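Print this page | E-mail this page

Suturing Practice: Frequently Asked Questions

Updated May
By Lorna Teasdale

These answers cover the stitching sessions at the Histach skills center. For opening hours and room changes, check the notice on the Pomare building door or call the front desk.

What will I be doing in the first session?

Closing a short, straight incision with single interrupted stitches. Each stitch is tied and cut before the next one is started. You will not be asked to do a running stitch until the second session.

Where does the needle go in?

For a simple stitch, it enters the skin or tissue on one side of the cut, passes under, and comes out the same distance away on the other side. Keep both distances equal. If one bite is wide and the other narrow, the edges will sit at different heights when you tie. On deep or thick tissue you may take it in two passes, coming up in the middle of the cut and regripping before the second half. 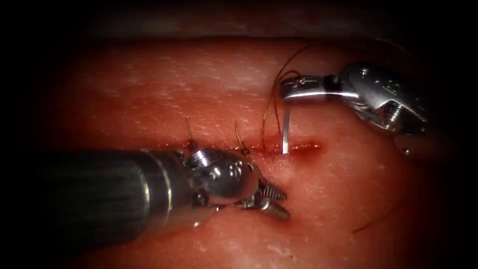 Curved needle at the incision line, with the thread looping above the driver.

How should the needle be held?

Grip it a little behind the middle of the curve, closer to the end with the thread. Holding it too near the point leaves you no length to push through. Holding it at the very end bends it. The needle should come into the tissue at a right angle and then follow its own curve. If you find yourself pushing straight ahead, stop, back out and start the bite again.

Can I grab the needle by the point?

No. The point dulls quickly. Wait until enough of the curve has come through and take hold behind the tip.

How long should the tails be?

Long enough to find again. We ask for the width of your little fingernail on practice work. Tails cut flush with the knot tend to slip, and very long ones get caught up in the next stitch.

My thread keeps getting in the way. What can I do?

Before each bite, lay the loose length off to the side you are not working toward. Most beginners start with far too much thread. Cut it shorter and accept that you will have to reload. Thread with a lot of "memory" (it stays curled the way it was packed) can be straightened with one slow, gentle pull before you begin.

Do I need to buy my own thread?

It is included. The session kit is made up for us by Ultell and has enough for both sessions. Extra packets are kept in room 201. Please sign for what you take. 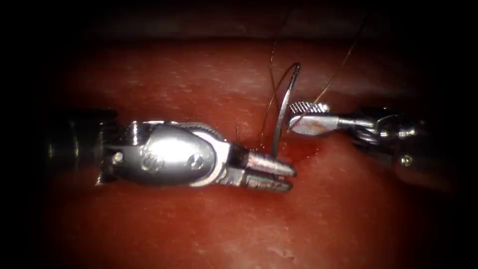

LORNA TEASDALE

Which jaws are for the needle and which are for the tissue?

Needle drivers are for the needle and the thread. They close hard and will crush soft tissue if you use them to lift an edge. Use the tissue graspers for that, and take only as much as you need to see where the needle is coming out. Ridged or toothed jaws leave marks if you squeeze, so a light hold is enough.

Why does my wound edge pucker?

The stitch is too tight. Pull until the two edges touch and then stop. You can also get puckering when the stitches are placed unevenly, even if every knot is right. Look at the whole cut before you place each one.

How many throws in a knot?

Follow the card in your kit, as it depends on the thread. Slick single-strand thread needs more throws than braided. Lay every throw flat and in the opposite direction from the last. If the knot looks lopsided, cut it out and do it over.

What if the thread snaps while I am tying?

Remove the whole stitch, including the part under the surface. Do not tie a new piece onto the old tail. 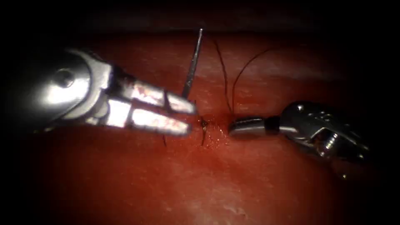 Suture needle upright at a short incision, with a dark knot on the line.

Is it all right if there is blood on the instruments?

You can keep working, but wipe the jaws between stitches. Thread sticks to a smeared jaw and comes away with it when you open. Use the damp gauze, not a dry paper towel, which leaves lint.

Where do needles go when I am finished?

In the sharps container. Count yours out and count them back in. If one is missing, tell the instructor before anyone leaves and leave the table as it is until it is found.

How long is each session?

Two hours, with a 15 minute break. The tissue is put away during the break and should not be left out uncovered.

How do I sign up or change my date?

Bookings go through Climico. Log in with your student number and choose "Suturing, part 1" or "Suturing, part 2." The waiting list is separate and opens at noon. If you can't come, cancel online so the place can be given to the next person.

Contact us | Copyright Histach. All rights reserved. | Back to top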